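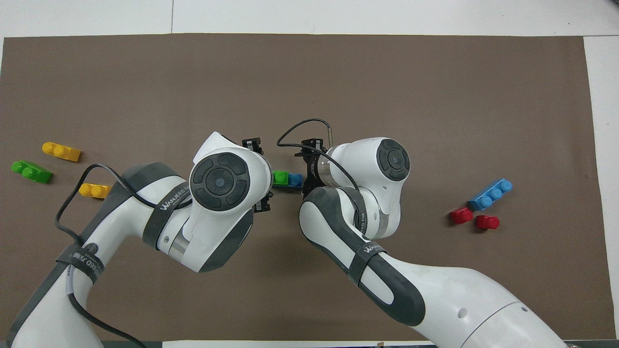
Zeklow Names Branen Communications Agency of Record for Hotel Guest Messaging Service

Branen, an independent public relations agency serving travel and hospitality technology companies, has been appointed agency of record for Zeklow, a text messaging service used by hotel front desks. The appointment follows a competitive review and takes effect in June.

Under the agreement, Branen will manage media relations, executive bylines and trade show support for Zeklow in the United States and Canada. Early work will center on Omis, a scheduling feature that lets housekeeping staff confirm room requests by text. Omis is in service at 34 hotels, and Zeklow expects to extend it to all 168 properties on its platform.

"Our customers are general managers and front office teams, and they read a small number of publications very closely," said Rochelle Halvorsen, chief executive of Zeklow. "Branen came to the first meeting with a clear view of which editors cover hotel operations and what those editors have asked for in the past year."

The account will be led by Verna Kowalczyk, vice president of Branen's hospitality practice. Her team previously represented Tran, a maker of restaurant booking software, and secured 39 trade and regional placements during that program.

"Hotel operators want to hear from other hotel operators," said Kowalczyk. "We will begin with customer stories from independent properties — many of them with small night crews — and build the national program from there."

Branen employs 29 people. Terms of the agreement were not disclosed.

Editors may request interviews and customer references through the Branen media desk, which is staffed from 8:30 a.m. to 6 p.m. Eastern time.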